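Furidov Opens Enrollment for Kitchen Simulation Package

Furidov has begun accepting orders for Ilance, a simulation package intended for laboratories and training centers that prepare robotic arms for household work. The package was offered to a limited group of subscribers in September and is now available to all member institutions.

Ilance supplies 93 kitchen layouts and 37 practice tasks, among them picking up utensils, opening drawers and moving items along a counter. Counter surfaces, wall tile and cabinet finishes may be changed between runs, and results are saved in a common format. A single license covers 2 workstations and up to 500 hours of support-free use per term. Additional hours may be purchased separately.

Institutions that already hold a license for Mabula, the company's earlier package, may transfer their saved tasks at no charge. Arm models prepared by the user must be checked by Furidov before they are loaded.

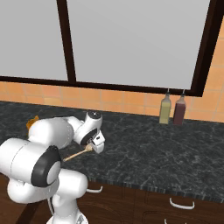 Utensil handling in Ilance: a simulated arm holds a wooden spoon over a dark marble countertop.

Requests for a trial license should be sent to the member services office by December 15, 2019. Applicants should state the arm model they intend to use and the number of staff who will need access.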